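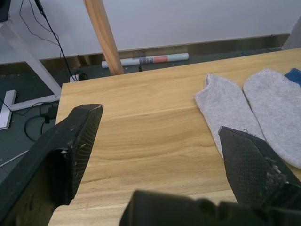 Deux chaussettes grises sur la table, à l'atelier de Cescombe.

CHAUSSETTES : ON TRIE, ON RÉPARE, ON ROULE

Vite fait avant l'envoi. La collecte d'hiver a démarré et les chaussettes arrivent en vrac, comme d'habitude. 45 sacs à Cescombe, d'autres au dépôt de Zolgate, pas encore ouverts. Merci, vraiment. Mais s'il vous plaît : les paires ENSEMBLE. Une pince à linge, un élastique, un nœud, ce que vous voulez. On a déjà un carton entier de dépareillées et il déborde.

Comment on fait, pour ceux qui viennent donner un coup de main pour la première fois :

On pose les deux chaussettes à plat, côte à côte, dans le même sens. Même longueur ? Même gris ? (Les gris, c'est le pire. Sous la lampe du fond ils se ressemblent tous, allez près de la fenêtre.) Ensuite on passe la main dedans, talon, bout, puis on regarde le bord. Un bord-côte un peu effiloché, ça se garde, on reprend au fil et c'est reparti. Un bord qui ne tient plus du tout, bac à chiffons. Talon troué : bac reprise, sauf si le trou est plus gros qu'une pièce de 2 euros.

Maille douce et épaisse, on met de coté pour les colis grand froid. Les fines partent dans le carton du bas.

Pour rouler : pas de boule ! La boule détend l'élastique. On superpose, on plie en trois, on glisse le bout dans la cuff, pardon, dans le revers. Ça tient très bien et ça se range debout dans les boîtes Vokholm.

Objectif : environ 400 paires prêtes avant le départ du camion. L'an dernier on avait fini les dernières sur le trottoir, on aimerait éviter.

Il nous manque : de la laine à repriser (gris, bleu marine, noir), des aiguilles à bout rond, des étiquettes. Les œufs à repriser on en a assez, merci. Quelqu'un a aussi laissé une paire de ciseaux Koo sur le rebord de l'évier, elle est dans le tiroir.

Prochain après-midi tri : 19 novembre 2022, à partir de 14 h, entrée par la cour. Café sur place, apportez votre tasse. Pas besoin de s'inscrire, et on peut venir juste une heure.

Les vêtements d'été, gardez les chez vous jusqu'en juin, on n'a plus une étagère de libre.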